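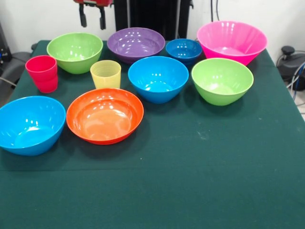 My sister said on the phone this morning that the allotment would be better given up than half done, and that 30 pounds a year is still 30 pounds if all you get for it is couch grass. I told her I would think about it. I did, on the bus to Grostby, and by the time I got off I had decided to keep it until the end of August at least.

Went up after lunch. The broad beans are finished. Pulled them out and left the roots in, as the book says. Picked the last of the blackcurrants, enough for 2 jars if I top and tail them tonight, which I probably won't. The Marinho potatoes have scab again but they are sound underneath. Tried a row of Jasano lettuce in the shade of the shed and the slugs had the lot, so that is a packet wasted.

The water was off at the bottom tap. Carried cans from the top one and my shoulder is paying for it now.

A letter from Wodari was on the mat when I got in. They want 300 pounds for the new shed roof, felt and fitting, and can't come for weeks. I could do it myself with a ladder and a dry day. I will ask next door about the ladder.

Supper was potatoes, a bit of ham and the good end of the cucumber. I used the green bowl for the salad. Rang my sister back at eight and we talked about her knee. She didn't bring up the allotment and neither did I. Must buy jam sugar tomorrow, and string.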